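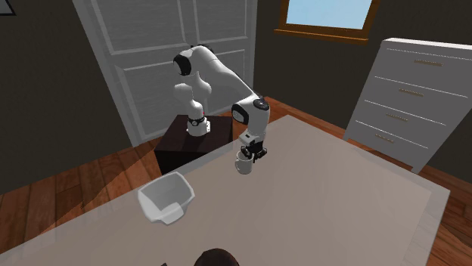 Skiliso's planning package costs 600 a seat per year, and we bought two seats to settle how large an arm the Drurthorpe order needed before any hardware was paid for. Building the test cell took a day. A pedestal-mounted arm, a table, a mug and a wide bowl were enough to compare reach and gripper options, and the arm gets over the mug with table to spare beyond it.

Reviewed by Igor Vaněk
Monday, May 24, 2021

Grip checks are the stronger half of the package. Finger placement can be examined closely, and a thin-walled part shows up a poor approach angle early. 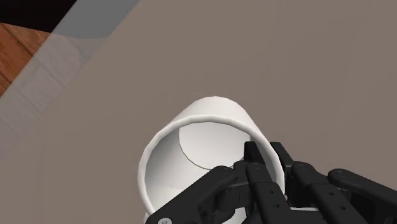 Costing is weaker. The export leaves out guarding and installation, so Rozália Borbély added 4,000 by hand to the Pálfi quote. Support is a further 792 and starts in November whether wanted or not. Worth one seat; the second was little used.

Last updated: Monday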